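Buying Handmade Home Goods Online: How I Filter Listings

I spent most of January replacing small things in the house: a hallway mirror, two lamp shades, a linen shower curtain, a set of stoneware bowls. All of it came from small sellers. I ended up with a procedure, and a few people asked for it, so I am writing it down.

Start with dimensions. I measure the spot first and write the numbers on a card before opening a single listing. Product photos are nearly always shot with a wide lens in a bright room, and everything looks larger than it is. My first lamp shade order was a failure for this reason. The listing gave the bottom diameter and left out the fitter size, and the shade did not seat on the harp. I now send the seller a message if any of the three shade measurements is missing. The reply time is useful information too.

Next, shipping. I sort by total price with shipping included. A ceramic bowl at a low price with high postage is an expensive bowl. My limit for the whole hallway was $200, and the mirror from Skernitska took $100 of it before postage. It arrived double-boxed with corner blocks. The glass was fine. The hanging wire was too short for two hooks, so I replaced it with a longer one from the hardware store.

Reviews: I skip the five-star ones and read the threes. People who give three stars tend to mention color. The shower curtain from Modivero was listed as "oat" and three reviewers called it gray. It is gray. I kept it, as the bathroom tile is gray as well, but I would not have ordered it for the bedroom.

Stoneware is harder to judge from a screen. I look for a photo of the foot ring, the unglazed part the bowl stands on. If it looks rough, it will scratch a wood table. Chan, the small pottery shop I bought from, shows the foot ring on every listing and states whether it has been sanded. I ordered four bowls. One had a pinhole in the glaze near the rim, and the shop refunded that bowl without asking for it back. It now holds keys.

Returns on custom items are a separate matter. Most sellers do not take them. Skirano, where I got the second shade, allows 9 days on stock sizes and nothing on custom ones — this is in the shop policy and does not appear on the item page. I went with a stock size and changed the harp to suit.

Lead times also vary more than I expected. The shade was quick. The curtain was made to order and took most of the month.

Still open: curtain rod for the study, and a runner for the stairs. I have swatches for the runner taped to the second step and have not decided between the two darker ones. 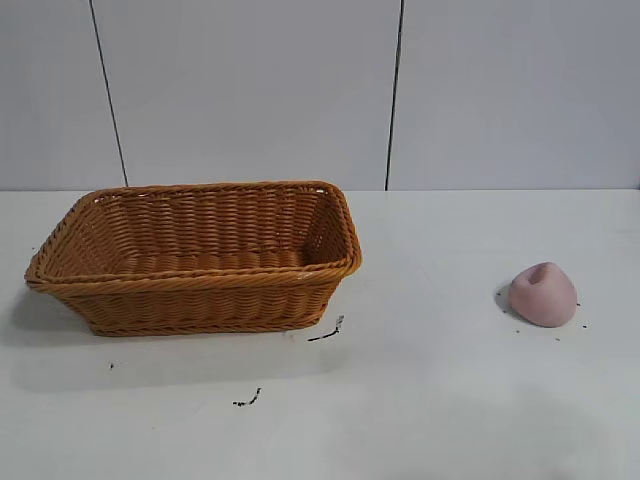
Woven basket with braided rim and base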